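Does anyone keep a running list of what council promised and what it did?

Posted by Marites Barredo, Wednesday, May 13, 2026

Our mayor in Sturnbridge mailed out a glossy booklet called 100 Commitments Kept. I read it twice at the kitchen table and I don't buy it. Number 12 is "listened to residents". Number 31 is the Fajardo Road resurfacing, which was approved and paid for by the council before this one. The rates freeze she ran on isn't in there at all.

I'd like to put together a plain list of what was promised in the campaign against what got voted on. I'm not from any party and I didn't vote for the other bloke either. Where do I start, and is there any point? Has anyone done this for their own town without getting labelled a crank?

tallowwood_49

Start with the minutes, and leave the booklet alone for now. Every motion has a number, a mover and a recorded result, and the minutes should be on the council website. If they aren't, ask the front counter in writing and keep the reply.

Then find the campaign material. Flyers are best, as websites get tidied up after an election. The local library may have kept some. Write down the exact words of each promise before you look up what happened, or you'll end up bending the wording to suit what you found. I did this for our shire and it ran to 746 motions over the term. Most were leave requests and car park signage. The ones that mattered fitted on 2 pages.
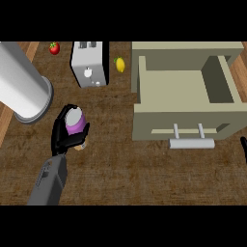 White cylinder lying on a brown wooden tabletop, simulated view.

Use four headings: done, partly done, not done, can't tell. You'll want that last one more than you expect. "Supporting local business" can't be marked either way, and I'd say so in the list. Also note who started each project. Ours claimed the Asimberg footbridge, and the funding motion was passed in December of the year before they were elected — same trick as your road.

gumboot

waste of time mate. they all do it and nobody reads past the front page

Perrin K

I wouldn't go that far, but I'd be careful about the rates freeze. Check whether she promised to freeze rates or to vote for a freeze. Those are different things, and a mayor has one vote. If she moved it and lost, that belongs in your list too, even if it spoils the story a bit.

I'm also doubtful about the "not from any party" line. People will decide what you are from which promises you pick, so do all of them, including the boring ones she kept.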